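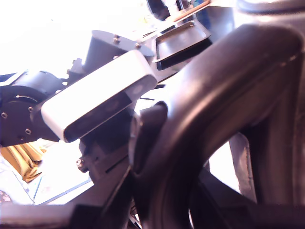 According to Anju Sandhu, the question worth asking a machinery supplier is how long a customer waits for the second phone call, the one that comes after the first engineer has asked for a drawing. She put it to our hosts within minutes of our arrival at the Kasholm service and parts center, and much of the visit was spent on the reply.

Our delegation of purchasing and maintenance staff was received at Kasholm in October 2021. The center supports press brakes, shears and tube benders sold under the Jandero name, and it is run by Gratavov as a separate business from the sales office. Visits had been suspended since April of the previous year. Groups are now limited to 12 persons, and safety shoes must be worn beyond the reception area.

The morning began in the parts store. Stock is held in three grades according to how quickly a customer is likely to need it. Seals, foot switches, light guards and back gauge belts are kept nearest the packing benches. Larger items, such as hydraulic cylinders and bending dies, are stored at the far end and moved by overhead crane. The center lists more than 2000 separate parts. Orders confirmed by early afternoon leave the same day, except for items that need a crate, for which one further working day is allowed.

Several members of the delegation asked about parts for older machines. The store manager stated that drawings are kept for every Jandero model, including those no longer built, but that finished parts are not. A guide rail for an early shear would therefore be cut to order. Bisht, the contract machine shop that carries out this work, is located on the neighboring lot, and we were shown its inspection room briefly. The larger grinding hall was closed for floor repairs.

The repair floor has four bays. Two were occupied by press brakes that had been returned for new control units, and a third was set aside for pump testing. The procedure is the same in each bay. The machine is cleaned, photographed and measured before any panel is removed, and the customer receives a written estimate within three working days. Work does not start until the estimate has been signed. One of our members noted that his own shop had once waited much longer than this for an estimate from another supplier, and he asked whether the period was a target or a commitment. He was told that it is written into the service agreement, with a reduction in the labor charge if it is missed.

After lunch we were taken to the telephone support room. Calls are answered by technicians who spend part of each month on the repair floor - a practice the center introduced when its present building opened. Each caller is asked for the serial number, the fault code and the last job run on the machine. We listened to one call, with the customer's consent, concerning a tube bender that would not return to its home position. The technician asked for the clamp pressure reading, then for the setting of a limit switch, and arranged to call back once the customer had both figures. The call was entered in the log under the technician's own name, and any later calls on the same fault go to that person first.

This went some way toward meeting the point raised in the morning. The center did not have figures on second calls available, and has undertaken to send them to us.

The closing session dealt with operator training. Courses are held at Kasholm for small groups and cover daily checks, tool changes and safe lockout. Training at the customer's own site can also be arranged, although travel is charged separately and the machine must be free for the full day. Course dates for the coming spring had not been set. Members wishing to reserve a place should write to the training desk at Kasholm and give the model and serial number of each machine to be covered.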